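Skirkwood Residents' Association
Minutes of the April meeting, Medeiros Room, 7:00 p.m.

Chair: Bijan Mahmoudi
Minutes: Vira Yatsenko
Quorum was met. Apologies were received from both Telstead Court representatives.

1. Minutes of the last meeting
Approved with one correction. The locksmith was paid for the side door, not the front door.

2. Money
The balance at the start of the month was $1,775. The Josamex invoice for the washer repair came to $303 and has been paid. Bijan asked whether the repair carries a warranty. Vira will check the paperwork and report back by email. It was agreed to keep $200 aside for hangers, labels and replacement bulbs. The cleaning contract is not due for renewal until the fall and was not discussed.

3. Clothing exchange: opening times
The exchange will stay open two evenings a week. A request for a morning session was discussed. There are not enough people free before noon to run it, so it will be looked at again after the summer. Residents of Telstead Court may use the exchange on the same terms as Skirkwood residents. The sign on the front door still says Skirkwood only and needs to be changed. Bijan will do this.

4. Clothing exchange: drop-offs
Bags have again been left in the hallway outside drop-off hours. The building manager has written to say that the hallway must be kept clear. A notice will go up by the elevator and another by the mailboxes. Anything left in the hallway overnight will be moved to the storage closet and sorted with the next batch. One resident asked whether shoes could be accepted. The answer is still no, as there is no shelf space for them. Bedding is accepted if it has been washed and tied in sets.

5. Storage closet
The lower shelf is bowing in the middle. The winter coats will be moved off it and hung on the rail until the shelf is replaced. Vira has the measurements. The Medeiros family has offered the lumber at no cost and this was accepted with thanks. The closet key is to go back on its hook after each session. It was missing twice last month and the sorting started late both times.

6. Sorting table

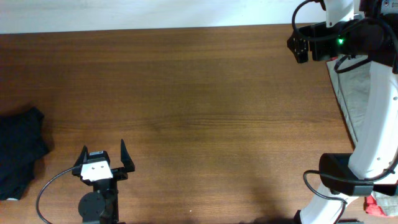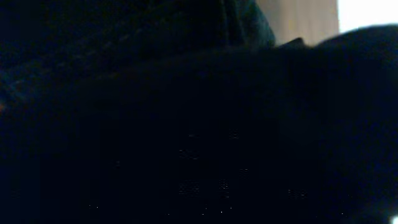
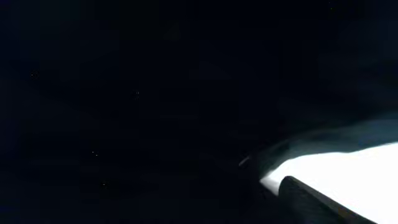 Sorting rules have not been written down since the exchange moved into this room, and new helpers have been asking for them. The following was agreed. Each garment is checked for stains, missing buttons and worn seams, then folded and put in the pile for its size. Dark clothes cause the most trouble, because lint and small marks are easy to miss on them. It was agreed that they should be opened out in the middle of the table and checked on both sides, and not left bunched at the left end like the black cloth in the first picture. A lint roller will be kept in the drawer. Bijan suggested a desk lamp for the evening sessions and will bring one from home to try before any money is spent. Items that fail the check go in the rag bag. The tabletop is to be wiped down with a damp cloth at the end of each session. No spray polish should be used, as it came off on a white blouse in the winter and the owner complained.

7. Other business
The noticeboard needs a new pane. Vira will get a price. The piano is still available to anyone who can arrange to move it.
Bijan asked that items for the agenda be sent to him in writing before the meeting.

8. Next meeting
Same room, 7:00 p.m. Date to be confirmed by email once the room booking is settled.

The meeting closed at 8:20 p.m.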